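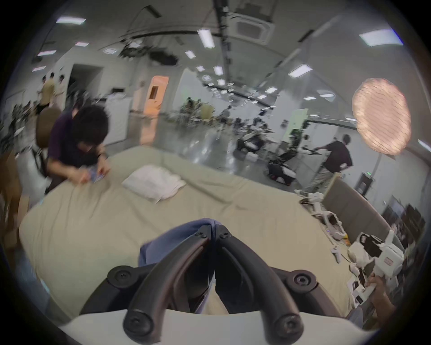 4.2 Collection of Cloth-Handling Demonstrations

Figure 3. Wrist view from the hand-held gripper during a cloth episode. The two black fingers pinch a blue cloth over the bed surface; a folded white towel lies farther up the sheet.

Demonstrations for the Fellholm set were recorded with a hand-held two-finger gripper, without a robot in the loop. Each episode starts with the fingers open and ends when the operator releases the cloth. The view in Figure 3 is the only image input to the policy. Both fingers stay in view at the moment of grasp, so we did not add a second camera to check contact.

We recorded 3,296 episodes over two rounds. The first round used a bare table and gave 1,752 usable episodes after filtering. The second moved to a bed with a khaki sheet, where wrinkles in the sheet produce edges similar to those of the target cloth. We did not clear the room for the second round. Other people work at the bed and in the space behind it, and equipment rests on the sheet, as in Figure 3. An earlier policy trained only on first-round data often closed on a fold in the sheet and left the cloth in place.

Episodes were dropped for two reasons: loss of tracking for more than 100 consecutive frames, or a grasp that slipped before the cloth left the surface. Slips were labeled by hand by one annotator (Nesrin Eren) using the finger-width signal together with the video. Short slips followed by a second grasp were kept – they are the only source of recovery behavior in the set.

Finger width is read at the base and scaled to the range zero to one. Thick folds hold the fingers apart by an amount that varies with the fabric, and we therefore predict the commanded width, with the measured width as an input. The Tamihana baseline in Section 5 predicts the measured width and is otherwise trained on the same episodes.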